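구매한 영화 파일을 휴대 기기로 옮길 때 자막이 표시되지 않습니다

커뮤니티 도움말 > 영화 및 동영상 > 재생과 저장
작성 시기: 2023년 10월

Rundness
안녕하십니까. Caleo 스토어에서 구매한 장편 영화 2편을 태블릿에 내려받아 오프라인으로 감상하고자 합니다. 한 편은 정상적으로 재생되며 한국어 자막도 표시됩니다. 그러나 다른 한 편은 영상과 음성은 나오는데 자막 메뉴가 회색으로 표시되어 선택할 수 없습니다. 같은 영화를 컴퓨터의 웹 플레이어에서 스트리밍으로 재생하면 자막이 정상적으로 나옵니다.

파일 용량은 앱에 2263MB로 표시되며, 저장 공간은 충분합니다. 앱을 삭제한 뒤 재설치하였고 영화도 다시 내려받았으나 결과는 동일하였습니다. 태블릿의 운영 체제는 최신 버전입니다.
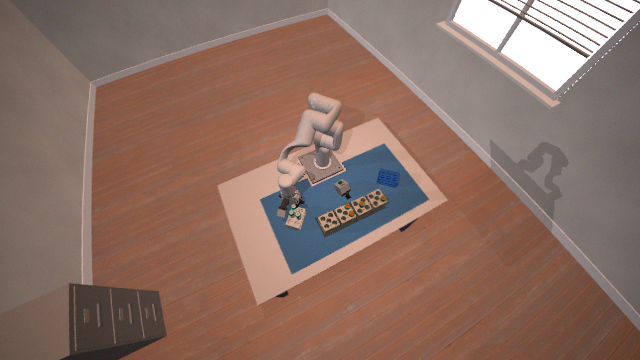
문의드릴 사항은 다음과 같습니다. 첫째, 오프라인 파일에 자막을 포함하여 내려받는 설정이 별도로 존재하는지 알고 싶습니다. 둘째, 별도의 자막 파일(SRT)을 구하여 해당 영화에 연결하는 것이 허용되는지 확인 부탁드립니다. 고객센터에도 문의하였으나 자동 회신만 받은 상태입니다.

Fang
저도 같은 증상이 있었는데 기기를 껐다 켜니 해결되었습니다. 한번 해 보시기 바랍니다.

Pliltix
문의하신 내용에 대하여 확인된 범위에서 답변드립니다.

Caleo 앱의 오프라인 저장 기능은 영상, 음성, 자막을 각각 별개의 항목으로 처리합니다. 자막은 내려받기를 시작하는 시점에 선택되어 있는 언어만 저장되며, 이후 언어를 변경하더라도 이미 저장된 파일에는 반영되지 않습니다. 재설치를 하신 경우 자막 언어가 초기값인 '없음'으로 돌아갔을 가능성이 있습니다. 다음 절차를 순서대로 진행하여 주시기 바랍니다.

1. 앱의 설정 > 내려받기 > 자막 언어에서 '한국어'를 선택합니다.
2. 보관함에서 해당 영화의 저장 파일을 삭제합니다.
3. 앱을 완전히 종료한 후 다시 실행합니다.
4. 영화의 상세 화면에서 '한국어 자막 포함' 문구를 확인하고 내려받기를 시작합니다.

내려받기가 완료되면 상세 화면의 용량 표시 옆에 자막 표시가 나타납니다. 표시가 없는 경우에는 배급사가 오프라인 자막을 제공하지 않는 작품일 수 있습니다. 지난 2월 이전에 등록된 작품 중 일부가 이에 해당하며, 스트리밍에서는 자막이 나오더라도 저장 파일에서는 지원되지 않습니다.

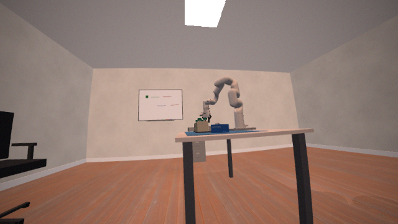 외부 자막 파일의 연결은 지원되지 않습니다. 스토어에서 구매한 영화는 저작권 보호가 적용되어 있으므로 앱 이외의 플레이어에서는 열리지 않으며, 앱에도 SRT 파일을 불러오는 메뉴가 없습니다. 보호를 해제하는 프로그램의 사용은 이용 약관에 위배되므로 본 게시판에서는 안내하지 않습니다.

위 절차 후에도 자막이 표시되지 않고 오류 코드 2037이 나타난다면 계정의 지역 설정과 구매 지역이 서로 다른 경우입니다. 이때에는 앱의 '문의하기' 메뉴에서 구매 번호와 오류 코드를 함께 제출하시면 담당 부서의 확인을 받으실 수 있습니다.

Rundness
상세한 답변에 감사드립니다. 자막 언어가 '없음'으로 되어 있었습니다. 변경 후 다시 내려받았으며 한국어 자막이 정상적으로 표시됩니다.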